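The belt stopped at ten past three in the morning, and Gülizar Erdem put down her tea and waited for it to start again. It had stopped 13 times since May. Usually it cleared itself.

This time the left arm kept going. It reached out over the belt, closed its fingers on nothing, lifted, turned and let go above the tray. Then it went back and did it again.

'Dima,' she said. 'Is it seeing a bottle?'

Dima Smadi looked at the log. 'It says it's picked four.'

'It hasn't picked any.'
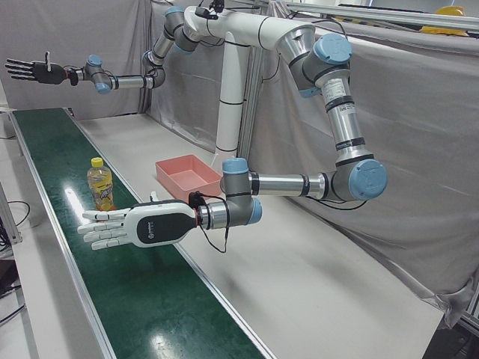
She pressed the stop. The arm carried on for three seconds, which was three seconds too long, and came to rest with a small knock. Neither of them said anything. Wissam Khoury had put his hand in there on the last shift to free a bottle. He had pressed the same button first.

Dima rang Skevska, who had fitted the brakes, and got a recorded message. Gülizar found the isolator behind the curtain, pulled it down and put her own padlock on it. The key went into her shirt pocket.

'Madinon want 72 cases by six,' Dima said.

'I know what they want.'

She wrote the time in the book, then the three seconds, and underlined them. Wissam was due at six as well. She thought she would tell him outside, before he had his coat off – he would want to look at his hand.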